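Search this site
Search
Go

Flolter hand-held gripper recordings: known fault in the February set

February
By Roksolana Kravchuk

Print this page
E-mail this page

Please read this before you download anything. It is longer than I meant it to be, but I would sooner you had the whole story now than found half of it out in the middle of a training run.

## What is in the set

There are 3000 recordings of small tabletop jobs, all done with the paired hand-held grippers at our Premden room. Each one comes with video, the position of both grippers, and how far open the fingers were, moment by moment. Most of the jobs are the humble sort: picking something small out of a tray, putting it down on paper, opening and closing lids.

## What went wrong

In 315 of the recordings the finger opening for the right gripper is false. The video is fine and so is the position track, but the opening value freezes partway through a grasp and then jumps to catch up, sometimes a good deal later. If you train on those recordings as they stand, your arm will learn that the fingers may stay open while the object is lifted, and it will do just that – we know, because ours did, and it dropped things all over the bench for the best part of an afternoon while we blamed the policy.

The cause was a tired cable. It runs from the gripper down along the wrist, and when the hand tips forward to reach into a tray the plug is pulled slightly sideways. The logger then repeats the last good value and raises no warning at all, which I'm sorry to say was my own choice from an early version.

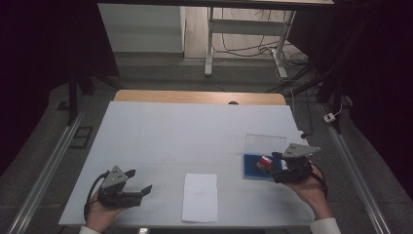 Ashok Bhatt wrote back within the hour to say that the frozen values were only half the trouble, and that he minded the silent logger far more than the cable. Cables wear out, he said, and they always will, but a logger that makes up a number ought to be stopped at the door. He asked for a missing value to be written as missing, and he was quite right.

## What we have changed

From version 2 onwards the logger leaves a gap where it has no reading, and it beeps (rather rudely, I'm afraid). Both cables now have a bit of slack and a clip at the wrist. The faulty recordings are still in the download, but they are listed in `bad_opening.txt` so you can leave them out, or study them if faults are your thing.

## Still open

Brijesh Mathur found 11 more recordings where the left gripper may have done the same for a very short spell. I haven't made up my mind about those, and they are marked `unsure` for now. If you come across others, do write and tell me the recording number and the time – even a hunch is welcome.

Print this page
E-mail this page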